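Why Is a Cardboard Box So Strong?

Paper is not famous for being tough. You can rip it, fold it, or sneeze on it and ruin your homework. So why do people trust paper to carry a teapot across the country?

Get an old box and tear off a corner. (Ask first. Grown-ups get strangely attached to boxes.) Look at the torn edge and you'll see three layers: two flat sheets with a wavy sheet squashed between them. The wavy part is called the fluting. Each wave makes a tiny arch, like the arch of a bridge, and arches are very good at holding things up. The gaps are full of air, which weighs almost nothing and costs even less.

A box has a hard life. It gets stacked, slid, dropped and sat on by cats. By the time it reaches your table, it has usually picked up some dents, plus a collection of tape and stickers. 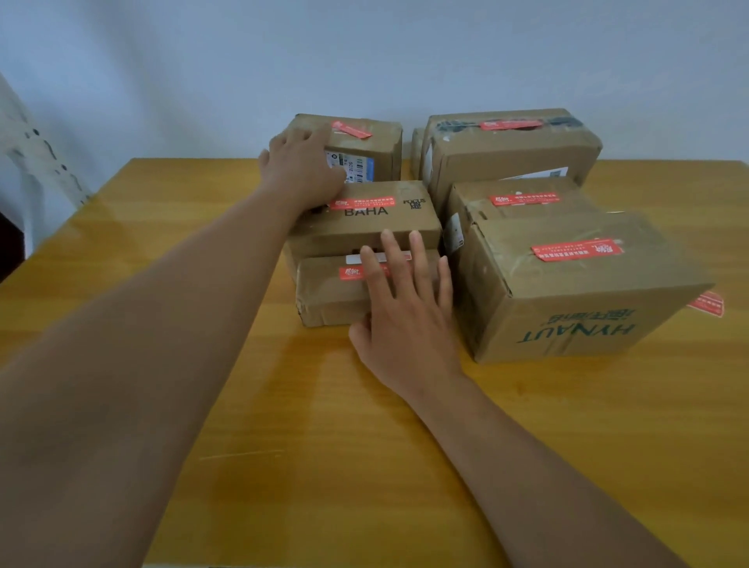

Shipping boxes on a table. The white label on the one at the back left is covered in barcodes.

A barcode is a name tag for machines. A scanner shines light on it. The dark bars soak up most of the light and the white gaps bounce it back, and a computer turns that pattern into numbers. It takes less than a second, much quicker than reading your uncle's handwriting.

Now try this. Stand a toilet paper tube on its end and put a book on top. Add another. Keep going until it all falls down, which it will. Hendrik Timmermans, age 9, wrote to tell us his tube held up to 23 comic books before it gave in. He did not say how thick they were, and we have our doubts.

When a box is finally worn out, flatten it and recycle it. It gets mushed up with water, the fibers are pressed into new paper, and it may well come back as another box. Or keep it and call it a spaceship.

Posted Aug 4, 2018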